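Elten Paired Handheld Grippers – Notes From the Dundside Open Day
Equipment pages / Manipulation / Hand-operated
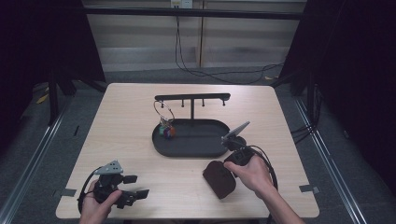
The Elten pair at the key stand, Dundside demo table.

Item no. 3073
Sold as: matched pair, left and right
Price: 3615 per pair, cables included
Spare finger set: item no. 2273
Lead time: ask before ordering

We list the Elten pair because customers keep asking for it. Before adding it to the catalog we went to the open day at Dundside, outside Drurkasville, and watched it being used for over 3 hours. The page below is what we came home with, and it is less cheerful than the maker's brochure.

What it is
Two black grippers, one for each hand, with a light-gray triangular plate on top of each and a cable out the back. You hold them by the grip and do the job yourself. The brochure talks about "effortless teaching." We saw people working pretty hard at it.

The demo
The table had a black stand with four pegs and a small tray under them. A key ring with a little puzzle-cube charm hung from the leftmost peg. It's a fair test of a gripper, as a thin ring gives the fingers very little to hold. It is also a tidy one: a single item on a plain light tabletop. We asked to see a full rack of keys, or a ring lying flat. Both were "planned for June."

What we liked
The fingers open wide and the squared pads are easy to line up by eye. Visitors picked up the grip quickly.

What we didn't
The cables. They loop back around your hands, and we would want to try a full shift before saying more. The brochure gives a success rate with no word on how it was measured – we asked twice and have left it off this page.

Compared with the Mac an tSaoi set
Mac an tSaoi sells a single gripper with a simpler handle. If your work only needs one hand, start there. Buy the Elten pair for jobs where one hand steadies and the other lifts.

Ordering
No returns on opened finger sets. Loan units are not available from us; Dundside takes bookings for its own table.

Page last changed 3/28/21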